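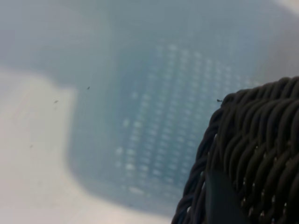
Thursday, June 13, 2024

Trollow matter, tracing work. Bianka Sipos and me in the morning, Benedek Pap after lunch.

Started on the joint savings account. The husband says the opening balance was his before the marriage and should stay out of the split. The statements we have begin the December after the wedding, so the first few months are missing. Bianka wrote to the bank's records desk again and copied counsel. Until those pages come in, the opening balance goes on the schedule as "claimed, unsupported."

Keyed in the checking account by hand where the scans were too faint to read by software. Ran the totals against each month's closing balance. Two months did not tie. One was my typing, a deposit entered as a withdrawal. The other is still off by 200 dollars and I have not found it. Left the cell yellow.

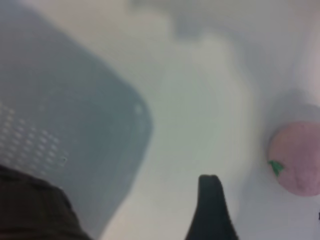 Do transfers between the couple's own accounts count as income?
They are left out of the income schedule once both sides are matched, and any transfer with only one side found stays on the open list until we see the other account.

Matched most of them today. There is a repeating 600 dollar transfer out to an account we have no statements for. Same day every month, no memo line. Benedek thinks it may be the rent reserve for the shop (Parkitness, the wife's half interest). Could be, but I don't want that in the draft until someone shows us the account. Added it to the document request under item 2.

Parkitness books: the general ledger export came over from Kurniawati Tambunan with the owner draws lumped in with repairs. Asked her for the detail behind that line.

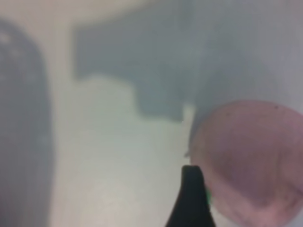

She can send it, but only as PDFs, so there will be more typing. Réjean Gosselin offered to take half of it. Split by year, he gets the earlier one.

Also changed the schedule template. Source page number now sits in its own column next to the amount. On the Cumitdale file we had it in the notes and lost an afternoon looking things up before the deposition.

To do:
- find the 200
- call counsel re missing bank pages
- draws vs. repairs once the detail is in
- Bianka to review my matched transfers, initials on each sheet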